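Musen Bench Scenes: Data Card and Rules of Use

Maintained by the Hillamstead simulation group. Last revised Aug 14, 2024.

Summary

Musen Bench Scenes is a set of 622 simulated tabletop episodes for a single robot arm working at a perforated breadboard table. The set is released together with the rules under which it was made. Groups that add episodes are expected to follow the same rules, and groups that report results are expected to state which rules they changed.

Contents

Training episodes: 400
Held-out episodes: 123
The remaining episodes are kept for checks of the loader and are not scored.

Rules for scene setup

1. The arm base must be fixed to its mounting plate before any part is placed. A scene in which the base has been moved after placement is a new scene and receives a new number.
2. Parts may be turned by a small angle from the table axes. The angle must be written to the scene record, even when it is zero.
3. Shadows stay on. Earlier releases allowed them to be switched off to save render time, and results from the two settings could not be compared.
4. Colors of the floor and mat may be changed only through the scene file – never by editing finished renders.

Rules for motion

The gripper must not pass through the table surface at any step. Episodes with more than 2 contact warnings are removed before release. Joint limits are those given in the arm model file and may not be widened to complete a task. Where an episode fails, it is kept and marked as failed, provided that no rule above was broken.

Reference layout

Contributors should compare a new scene with the layout shown before submitting it. Small differences in part position are allowed; the mat, table and arm should keep their places.
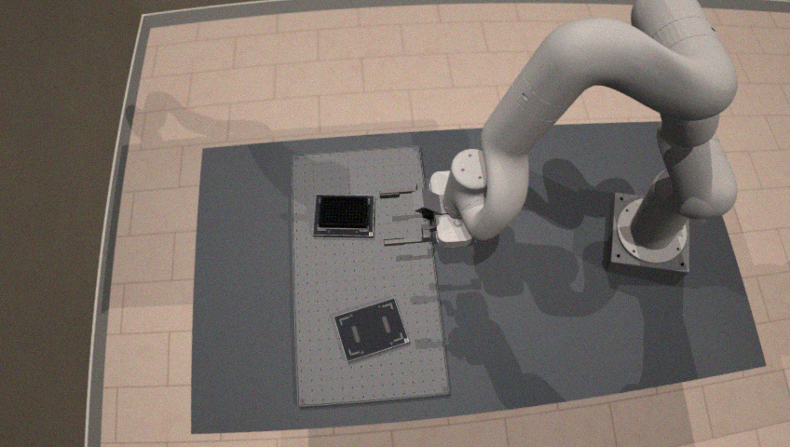
Figure 1. Rendered bench scene with the breadboard table at left and the arm on its mounting plate at right.

Review

Each submission is read by two reviewers, one of whom must come from outside the submitting group. For this release the reviewers were Ayane Hayashi and Valeriano Montoya. Disagreements are settled by the data lead, Merle Stubbs, and the decision is recorded in the change log.

Known limits

The set contains no real-world recordings. It should not be used as evidence that a motion is safe on physical equipment – a separate risk review is required for that purpose.

Requests for changes to the rules should be sent to the data lead with the scene number and the rule concerned.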